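Two Grippers, One Arm, and an Old Desktop PC

I said last time I would write up the gripper comparison once I had run both of them long enough to have an opinion. I have now done that, so this is the long version. If you only want the short version, I kept the Truria on the arm and put the Sturken back in its box, and I may regret it.

Some background for people who don't read every post. I want the arm to take apart old desktop computers. I don't mean all of one, and I don't mean fast. I want it to pull the memory, unplug a few cables, release the drive and put each part where I tell it to. Cases come in all shapes, but the parts inside are close enough to standard that it seemed like a fair target for one person with evenings to spare.

The two grippers are both electric, both parallel, two fingers each. The Sturken is the older of the two and the heavier. It opens wide and it closes hard. The Truria is slimmer, has a shorter stroke, and lets you set the closing force in small steps. I bought the Sturken used and the Truria new, and I ended up paying nearly the same for each once I added the adapter plate and the cable I needed for the Sturken. Keep that in mind if you see a cheap one for sale.

Mounting

The Truria went on with four screws and one connector. I plugged it in, the controller found it, and I was opening and closing the fingers before I finished my coffee.

The Sturken took an evening. Its bolt pattern did not match my flange, so I needed the plate. The plate added length, which meant the tool center point had to be measured again, and my first measurement was wrong. I found that out when the fingers came down too far on a foam block. I use foam blocks for first moves now. After that I measured it again by touching the same point from several directions and letting the software work out the offset, which I should have done the first time.

The cable is also stiffer. On some wrist rotations it pulls, and you can see the joint torque go up on the plot. I ran it along the forearm with hook and loop straps and left a loop at the wrist. That helped but did not fix it.

Fingers

Neither set of stock fingers is any good for this job. They are wide blocks made to pick up boxes. Inside a computer case there is no room for that. I printed my own for both, narrow at the tip with a thin rubber pad glued on. The first set flexed. The second set was thicker at the root and did better. I am on the fourth set now and have stopped changing them, mostly so I could compare the two grippers fairly.

If you print fingers, print them lying on their side. Mine split along the layers when I printed them standing up.

The test

I picked four tasks and ran each one 20 times per gripper. The tasks were: pull a memory module with the latches already open, unplug a SATA data cable, lift a loose drive straight up, and pick a screw out of a shallow tray. Same arm, same controller, same speed limit, same waypoints apart from the tool offset.

Memory modules. The Truria got 16 of 20. The misses were all the same kind, where one finger landed on top of the module and not beside it. The Sturken did worse. Its fingers travel further, and the wider body bumps into things next to the slots if you come in at any angle. It grips the module very well when it gets there. It just doesn't get there as often.

SATA cables. I expected this to be the hard one and it was. The connector has to come straight out, and a cable that has been folded for years does not want to sit where you want it. The Sturken was better at holding on. The Truria slipped off until I raised the force, and then it was all right. I did not like how much I had to raise it.

Drives. No contest, the Sturken. It opens wide enough to take a drive across the flat, and it holds it with no twist. The Truria has to grab by the thin side, and the drive swings.

Screws. Both were poor. A parallel gripper is the wrong tool for small screws, and I already knew that. I wanted a number to compare against when I get around to trying a magnetic tip.

Force readings

What settled it for me was feedback. The Truria reports finger position and motor current often enough to be useful. When it closes on nothing, I know right away and can stop the program. When it closes on something thicker than expected, I know that too. The Sturken tells you it is done moving, and that is all it tells you. For a job where the part is often a little off from where it should be, I need to know what the fingers found.

I let the Truria run open and closed 1,000 times overnight on a piece of rubber to see if the readings would drift. They moved a little at the start and then stayed put. I did not do the same with the Sturken, since there is nothing to read.

Camera

I also swapped cameras partway through, which I should not have done in the middle of a test, so I repeated the first two tasks afterward. The old one was a plain webcam on a stand. The new one is a Wornau depth camera. It is better on matte plastic and bad on shiny metal. The bare steel inside a case gives it holes in the depth map, and the CPU area is close to useless. I get better results by finding the part in the color picture and only using depth on the flat surfaces I trust.

I tried it on the wrist and went back to a fixed mount. On the wrist it sees more, but it makes the tool end bigger, and there was already not enough room in there.

Layout

I changed the work surface too. The case used to stand upright and I had the arm reaching in sideways. That was a mistake. With the case lying down and the side panel off, every approach comes from above, the elbow stays out of the way, and the planner finds a path nearly every time. The surface is aluminum extrusion with slots, so anything I want to bolt down can be bolted down. A printed fixture plate sits to the left of the case.

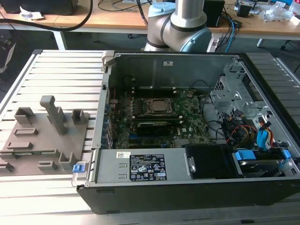
Georgiev read a draft of this and thinks I have the wrong winner. A gripper that can't lift a drive without it swinging is not finished, he says, and feedback can be added later with a load cell on the Sturken's fingers, while stroke can't be added to anything. He would also have scored the drive task double, on the grounds that a dropped drive can damage whatever it lands on and a missed memory module only costs you a retry.

He has a point about the stroke. I looked at the load cell idea and it is possible, but it means another cable along the forearm, and the one I have already pulls. It also means an amplifier board somewhere near the wrist. I would sooner make offset fingers for the Truria that start wider apart. They would not close all the way, so I would need to swap them for the memory task. Swapping fingers by hand in the middle of a run is not something I want, so that leads to a tool changer, and a tool changer costs more than either gripper.

For now I am going to lift the drive from its short side at half speed and see if the swing is small enough to live with. A longer pad might be all it needs. I have a sheet of softer rubber on order.

A few notes for anyone setting up something similar:

Set the speed limit low and leave it low. I raised mine once to save time and bent a finger on the edge of a case.

Save the gripper settings together with the program. I kept them apart for a while and ran the Truria at the Sturken's force setting, scaled wrong, for a whole evening.

Check the tool offset again after every finger change, even when the new fingers are supposed to be the same length. Mine never are.

Next up is the magnetic tip, and after that I want to try releasing the memory latches with the arm so I don't have to open them first. I hope to have the latch part working by March. The program files are a mess at the moment, and I will post them when I have cleaned them up enough that somebody else could run them.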